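Forum > Produktion und Technik > Mastering und Vinyl

Thema: Zischlaute auf der B-Seite, Testpressung 7 Zoll

rillenabstand
Themenstarter

Wir haben die Testpressungen für die Single von Clevska zurück. 7 Zoll, 45 Umdrehungen, ein Titel pro Seite, geschnitten auf Lack, Fertigung bei Rautiainen. A-Seite in Ordnung. Auf der B-Seite verzerren ab der zweiten Strophe die S- und Z-Laute, zum Ende hin deutlich stärker. Becken sind ebenfalls betroffen, Gitarren nicht oder nicht hörbar.

Was bisher geprüft ist:

- Digitales Master am Rechner gegengehört, dort keine Verzerrung, kein Clipping, keine Intersample-Spitzen oberhalb der Vollaussteuerung.
- Tonabnehmer neu justiert (Schablone nach Baerwald), Auflagekraft nach Datenblatt, Antiskating mit leerer Rille und mit Messplatte.
- Andere 7-Zoll-Singles mit ähnlicher Laufzeit auf demselben Dreher laufen sauber durch.
- Alle 4 Exemplare der Testpressung verhalten sich gleich.
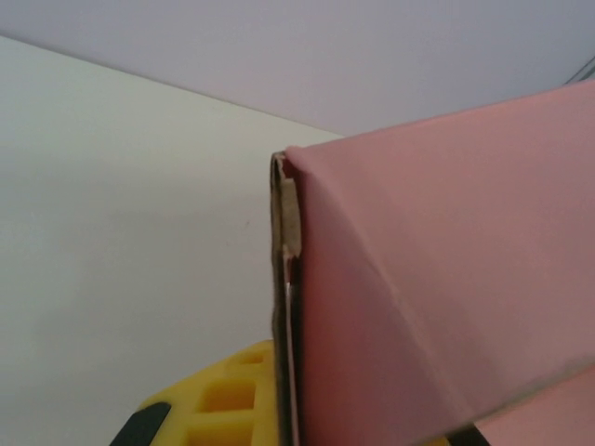

Eckdaten zum Master

Geliefert wurde 24 Bit in der Abtastrate der Mischung, ohne Dither, mit reduziertem Limiter gegenüber der Streamingversion. Die Stimme ist bereits in der Mischung mit einem breitbandigen De-Esser bearbeitet. Für Vinyl kam kein weiterer dazu. Bass unterhalb der üblichen Grenze mono, elliptischer Filter laut Schnittstudio nur leicht im Eingriff.

Die Frage ist, ob wir die B-Seite neu schneiden lassen oder ob sich das im Rahmen dessen bewegt, was man bei einer Single akzeptiert. Die Freigabe muss im September raus, sonst rutscht der Presstermin.

lackfolie_b

Wenn alle Exemplare gleich sind und der Effekt zur Auslaufrille hin zunimmt, ist es der Schnitt und kein Pressfehler. Pressfehler sind in der Regel lokal: Knackser, Nonfill, Blasen. Was du beschreibst, ist Abtastverzerrung durch hohe Beschleunigung bei kleiner werdendem Radius.

Wie lang ist die B-Seite und wie weit läuft die Modulation nach innen? Kannst du den Abstand vom Ende der Musik zum Etikett messen?

rillenabstand
Themenstarter

Die B-Seite ist deutlich länger als die A-Seite, die Modulation geht ziemlich weit an das Etikett heran. Im Schnittprotokoll steht, dass der Pegel für beide Seiten gleich gehalten wurde. Das war unser Wunsch, beide Titel sollten beim Umdrehen nicht springen.

lackfolie_b

Damit ist die Ursache meiner Ansicht nach gefunden. Gleicher Pegel auf beiden Seiten bei unterschiedlicher Laufzeit geht zulasten der längeren. Der Vorschub wird enger, die Seite läuft weiter nach innen, und dort kommt dieselbe Amplitude in den Höhen auf eine kürzere Wellenlänge. Eine konische Nadel kann dem nicht mehr folgen.

Ich würde die B-Seite neu schneiden, Pegel um 2 dB herunter, sonst nichts ändern.

halbspur_nord

Das sehe ich anders. Pegelabsenkung hilft bei Abtastverzerrung, ja, aber sie behandelt das gesamte Signal wegen eines schmalen Bereichs. Die Gitarren sind nach Aussage des Themenstarters sauber. Problematisch sind S-Laute und Becken. Also gezielt dort eingreifen: zweiter De-Esser nur für das Vinylmaster, schmalbandig, auf die Stimme abgestimmt, und zwar in der Mischung auf der Stimmspur und nicht auf der Summe. Auf der Summe zieht er die Snare mit.

Zur Justage: Mit Baerwald liegt der innere Nullpunkt für 7 Zoll nicht ideal. Bei Singles lohnt es sich, mit einer zweiten Geometrie gegenzuhören. Wenn es mit anderer Justage verschwindet, hat man wenigstens eine Aussage, wie nah man an der Grenze ist.

lackfolie_b

Die Käufer justieren nicht um. Eine Single muss auf einem durchschnittlichen Spieler mit konischer Nadel laufen.

halbspur_nord

Das bestreite ich nicht. Es ging um die Diagnose.

rillenabstand
Themenstarter

Mit anderer Geometrie getestet: etwas besser in der letzten Strophe, weiterhin hörbar. Mit einem elliptischen System aus dem Nachbarraum deutlich besser, Reste bei den Becken. Ich habe außerdem die B-Seite digitalisiert und gegen das Master gelegt. Im Differenzsignal stecken die Verzerrungsprodukte genau auf den Zischlauten. 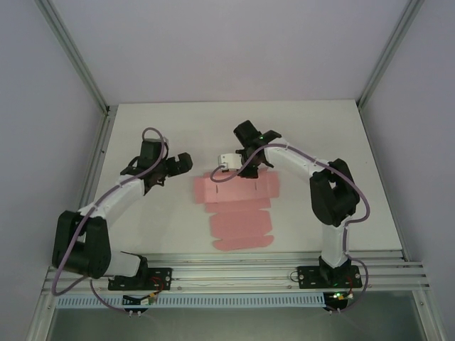
Beim Abgleich ist mir noch aufgefallen, dass die Becken im rechten Kanal stärker betroffen sind als im linken. Antiskating kommt in Frage, ich habe es aber in beide Richtungen verstellt und der Unterschied bleibt. Im Master sind die Becken weit nach rechts gelegt. Das könnte es also auch schlicht erklären.

mono_unten

Kanalunterschied würde ich nicht überbewerten. Weit außen liegende Becken schneiden sich immer schlechter als mittige. Wer hat gemischt, und gibt es Stems?

rillenabstand
Themenstarter

Gemischt wurde intern im Projekt, Stems liegen vor: Stimme, Schlagzeug, Bass, Gitarren, Rest. Einzelspuren theoretisch auch, die Session ist aber mit einer älteren Version von Poleo angelegt und öffnet nur noch mit fehlenden Plug-ins. Der Stimm-Stem ist nass, also Hall inklusive.

mono_unten

Der Hall ist ein Punkt. De-Esser hinter dem Hall reagiert auf die Hallfahne mit und lässt die Zischlaute trotzdem stehen, weil die Fahne schon angeregt ist. Sauber wäre trocken bearbeiten und den Hall neu aufsetzen. Ohne die Plug-ins geht das nur näherungsweise.

Vorschlag für die Reihenfolge:

1. Stimm-Stem manuell bearbeiten, Zischlaute einzeln per Clip-Gain absenken, kein Automatikprozess. Bei einem Titel ist das überschaubar.
2. Schlagzeug-Stem in den Höhen etwas enger machen (M/S, Seitensignal mit sanftem Shelf).
3. Summe neu rendern, gleiche Kette, gleicher Pegel.
4. Erst dann mit dem Schnittstudio über den Pegel sprechen.

halbspur_nord

Punkt 1 unterschreibe ich. Clip-Gain ist jedem De-Esser überlegen, wenn man die Zeit hat. Bis 4 dB pro Zischlaut fällt nach meiner Erfahrung im Zusammenhang nicht auf, darüber fängt die Stimme an zu lispeln. Das hängt allerdings stark vom Mikrofon ab.

Punkt 2 nur, wenn nach Punkt 1 noch etwas übrig ist.

lackfolie_b

Ich halte das für zu viel Aufwand vor dem einfachen Schritt. Das Schnittstudio hat einen Beschleunigungslimiter in der Kette. Die können einen Probeschnitt auf die Innenradien legen, mit und ohne Absenkung, und danach weiß man Bescheid. Kostet eine Folie. An den Stems zu arbeiten heißt, dass Vinyl und Digital am Ende verschiedene Mischungen haben.

mono_unten

Das haben sie durch den anderen Limiter ohnehin schon.

Ein Beschleunigungslimiter ist kein Ersatz. Er schützt in erster Linie den Schneidkopf. Ob eine konische Nadel das Ergebnis abtasten kann, ist eine andere Grenze, und die liegt tiefer.

kleinauflage

Frage von der Labelseite: Was sagt Rautiainen zu einem Neuschnitt nach der Testpressung? Bei uns (Clerus) war es so, dass Galvanik und Matrize der betroffenen Seite komplett neu berechnet wurden und man wieder hinten in der Schlange stand. Bei anderen Werken ist das Verfahren anders, deshalb würde ich das schriftlich klären, bevor ihr an den Stems sitzt.

Und falls die Auflage an eine Radiobemusterung gekoppelt ist: Die Redaktionen bekommen sowieso Dateien. Der Presstermin muss den Sendetermin nicht blockieren.

rillenabstand
Themenstarter

Angefragt. Antwort: Lackschnitt und Galvanik der B-Seite neu, A-Seite bleibt, neue Testpressung auf Wunsch. Wenn wir auf die zweite Testpressung verzichten, hält der Termin. Mit zweiter Testpressung hält er nicht sicher.

Die Bemusterung läuft digital und getrennt. Die A-Seite steht schon online und hat fast 3.000 Abrufe, da hat sich niemand über Zischlaute beschwert, es ist aber eben auch die andere Seite.

lackfolie_b

Auf die zweite Testpressung würde ich auf keinen Fall verzichten. Dann lieber den Termin schieben.

kleinauflage

Kommt auf die Auflage an. Wenn das Studio einen Referenzschnitt als Acetat schickt und der auf einem einfachen Dreher sauber läuft, ist das Restrisiko vertretbar. Galvanikfehler hat man damit natürlich nicht abgedeckt.

halbspur_nord

Acetat ist für Zischlaute nur bedingt aussagekräftig. Das Material ist weicher, die Höhen lassen mit jedem Abspielen nach. Erstes Abspielen mitschneiden, danach nur noch mit der Aufnahme arbeiten.

rillenabstand
Themenstarter

Zwischenstand. Ich habe den Stimm-Stem per Clip-Gain bearbeitet, Absenkung je nach Laut, die stärksten am Ende der zweiten Strophe und im letzten Refrain. Der Hall ist mit drin und wird an diesen Stellen mit abgesenkt, das hört man solo, im Mix nicht. Schlagzeug habe ich zunächst nicht angefasst.

Danach die gleiche Kette, Summe neu gerendert, Nulltest gegen das alte Master: Außerhalb der bearbeiteten Stellen bleibt nur das, was der Limiter an anderen Einsatzpunkten macht.

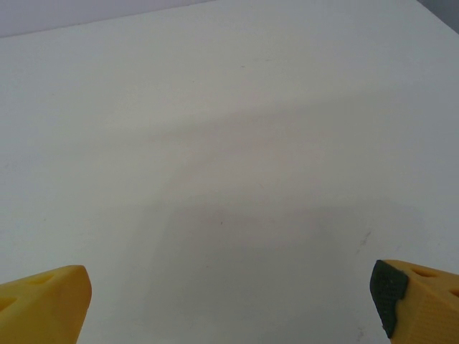 Weiße Tischplatte, dahinter ein Stück Wand

Das Studio macht einen Referenzschnitt auf den originalen Radien, einmal mit altem Pegel und einmal mit der Absenkung, die lackfolie_b vorgeschlagen hat. Beides auf eine Folie.

mono_unten

Gut. Bitte darauf achten, dass beide Varianten auf demselben Radius liegen, also je eine Seite der Folie. Hintereinander auf einer Seite ist der Vergleich wertlos.

rillenabstand
Themenstarter

Ist so bestellt, Variante je Seite.

lackfolie_b

Ich tippe weiterhin darauf, dass der Pegel den größeren Anteil hat.

rillenabstand
Themenstarter

Referenzschnitt ist da, erster Durchlauf beider Seiten mit konischer Nadel mitgeschnitten.

Alter Pegel, neue Stimme: Zischlaute in der zweiten Strophe sauber, im letzten Refrain noch leicht angeraut. Becken praktisch unverändert.

Abgesenkter Pegel, neue Stimme: Zischlaute durchgehend sauber, Becken rechts noch minimal, aber nur auf dem Kopfhörer und wenn man die Stelle kennt.

Der Rauschabstand ist bei der abgesenkten Variante hörbar schlechter im Intro, das nur aus einer leisen Gitarre besteht. Der Sprung beim Umdrehen ist vorhanden, stört mich weniger als gedacht.

halbspur_nord

Damit wäre die Frage nach Stimme oder Pegel mit beides beantwortet. Ich hätte jetzt noch den Shelf auf dem Seitensignal probiert und den Pegel dafür nur halb so weit abgesenkt. Das Intro würde davon profitieren.

lackfolie_b

Das wäre eine ungeprüfte Kombination ohne weiteren Referenzschnitt. Nimm die abgesenkte Variante, die ist getestet.

mono_unten

Bin hier bei lackfolie_b, auch wenn ich den Shelf selbst vorgeschlagen hatte.

rillenabstand
Themenstarter

Wir nehmen die abgesenkte Variante und lassen eine zweite Testpressung machen. Termin ist beim Werk als vorläufig eingetragen. Sobald die Platten da sind, stelle ich die Mitschnitte der letzten Strophe als WAV ein, altes und neues Master jeweils vom selben Dreher.

kleinauflage

Bitte noch prüfen, ob die Matrizennummer der B-Seite auf dem neuen Schnitt einen Zusatz bekommt. Bei uns lag einmal die alte Matrize in der Presse, und man konnte es nur an der Ritzung im Auslauf erkennen.

rillenabstand
Themenstarter

Steht mit Zusatz in der Auftragsbestätigung. Werde ich an der Testpressung kontrollieren.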